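**HARNHAM - November**

# Himico opens community trading education service to retail investors

Himico, the Harnham-based maker of software for individual investors, has opened its education and discussion service, Kingi, to all retail account holders. The service was previously limited to customers of Himico's paid charting product. It combines short lessons on how stocks, options and funds work with moderated message boards where members can talk about what they are reading and what they are buying.

Kingi is free to join. Members need to be adults and need to confirm an email address before they can post. They do not need to hold a brokerage account, and Himico does not sell securities or take orders.

The launch follows a test period in which members of the charting product used the boards and lessons and sent comments to the product team. Several parts of the service were changed as a result. The original version sorted discussions by the number of replies, which meant that the busiest arguments stayed at the top for days. The released version sorts by most recent post and lets each member choose which boards appear on their home page.

"A lot of people opened their first trading account on a phone and learned the rest from strangers online," said Liliana Ferri, chief executive of Himico. "Some of what they picked up was good and some of it cost them money. We wanted a place where you can read a post about a stock and look up the words in it without leaving the page."

## Lessons

Kingi opens with 34 lessons. Each one covers a single subject and ends with a list of terms. Subjects include how a market order differs from a limit order, what happens when a share is sold short, how margin interest is charged, why a broker may restrict trading in a stock, and how gains and losses are reported at tax time.

The lessons are written by Himico's editorial staff under Natalina De Luca, head of education. They do not recommend particular investments. Where a lesson uses a price chart, the chart has the company name removed so that readers look at the movement and the volume without bringing in an opinion of the business.

"Short selling was the one people asked for most," De Luca said. "They had seen the phrase 'short squeeze' in the news and on the boards, and they wanted to know who owes what to whom. We wrote that lesson four times before we were happy with it. It is still the longest."

New lessons will be added each month. Members can vote on the next subject from a list, and the current list includes bond funds, dividend dates, stock splits and how index providers decide which companies to include.

## Message boards

The boards are arranged by subject and not by individual stock. A member who wants to discuss one company can start a thread on the board for that company's industry. Himico chose this arrangement after the test period, when boards given over to single stocks tended to fill up with price targets and little else.

Every post that mentions a listed company carries a line showing whether the author says they own shares in it, have bet against it, or have no position. Members fill this in when they post. Himico cannot check these statements and says so next to each one. A member who is found to have given a false statement can lose the right to post.

Other rules that apply on the boards:

- New members can read everything at once but must wait 60 hours after joining before they can start a thread.
- Screenshots of account balances are not allowed.
- Paid promotion of any stock, coin or newsletter is not allowed.
- Posts that urge members to buy or sell together at a set time are removed.
- Members may link to outside articles and company filings.

The rule on coordinated buying drew the most comments during testing. Some members felt it was too strict and said that talking about a trade openly is different from planning one. The final wording allows members to say what they have bought and why, and to say what they intend to do themselves. It does not allow calls for others to act at the same moment.

Moderation is handled by Himico employees during the trading day and by a contracted team at Tandholm, a content review firm, in the evenings and overnight. A post can be reported by any member. Decisions can be appealed once, and the appeal is read by a moderator who did not make the first decision.

"People get loud when a stock is moving," Ferri said. "That is fine. We are not trying to run a library. Memes are welcome, swearing is mostly welcome. What we take down is spam, threats and organized pushing of a price."

## Alerts and cooling-off settings

Kingi includes 3 settings that members can turn on for themselves. The first hides all boards while the market is open. The second limits the number of notifications the app will send in a day. The third puts a short delay on any thread the member has opened repeatedly within an hour, with a message showing how long they have spent in the app.

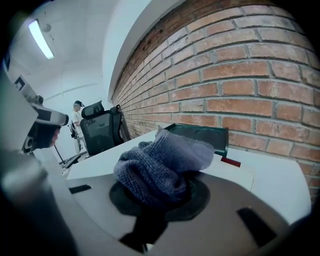 All of these settings are off by default. Members can change them at any time, but a change that loosens a setting takes effect the next morning - a detail that came from testers, who said they would otherwise switch the limits off in the middle of a busy session.

The app also sends plain-language notices when trading in a stock has been halted on an exchange. The notice gives the type of halt and links to the lesson that explains it. It does not include a forecast of what the price may do when trading resumes.

## Availability and pricing

Kingi is available in a web browser and as an app for phones and tablets. The lessons and boards are free. Customers of the paid charting product keep their existing access and can now save charts directly to a thread. Accounts created during the test period carry over with their post history, and those members do not have to wait before starting threads.

Himico earns no commission from brokers through Kingi and does not sell members' posting data. The company plans to support the service with income from its charting subscriptions for its first 2 years and will review the arrangement after that.

## About Himico

Himico makes charting, record-keeping and education software for people who manage their own investments. The company is based in Harnham.

Kingi is an education and discussion service. Nothing published on it by Himico is investment advice, and posts by members reflect their own views. Investing involves risk, including the loss of the amount invested. Losses on short positions and some options positions can be larger than the amount first put in.

**Press contact:** Press office, Himico, Harnham. Interview requests for Liliana Ferri and Natalina De Luca should be sent to the press office with the name of the publication and the deadline.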